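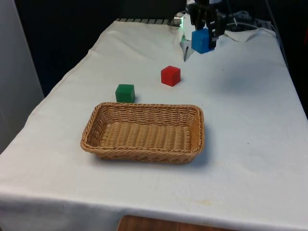

Murray Tapsell told me in the lunch room that he'd believe in the robots when one of them could pack a kit while arguing about baseball, and I have been turning that over ever since. He isn't against them, mind you. He just spent 13 years at the packing benches here at Tamihana, and he knows what a shift there was made of – some lifting, some sorting and an awful lot of talk.

We're still at the stage where the arms practice with colored cubes and a basket, and it will be a good while before anyone lets them near real stock. But the Wamum line is due to change over in July, and people have started asking me (I do the schedules, so I get asked everything) what their days are going to look like.

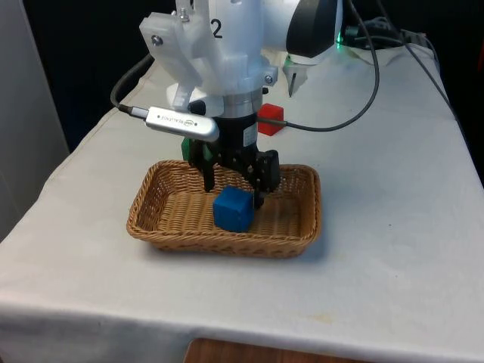
Arm number 2, with the blue cube and the basket.

I can tell them some of it. The line sends out up to 500 kits a day, and most of the sore wrists in our building come from there, mine included once upon a time. Two people from the benches are already learning to set up the tasks and reset the table between tries, and they come back to lunch full of stories. One of them had never touched anything more complicated than the label printer! Now she corrects my vocabulary.

What I can't tell them is how it will feel when the bench seats nine fewer people and the rest of us are spread out between screens, and I do worry about

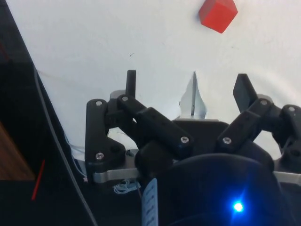 the quiet more than anything else. My mother worked in a cannery, and she could still name everyone who stood on either side of her. I asked our manager whether we could at least keep the morning break at the same time for both crews, and she said yes before I'd finished the sentence, so that's in the new schedule. Murray wants the long table moved closer to the window as well. I've put in the request.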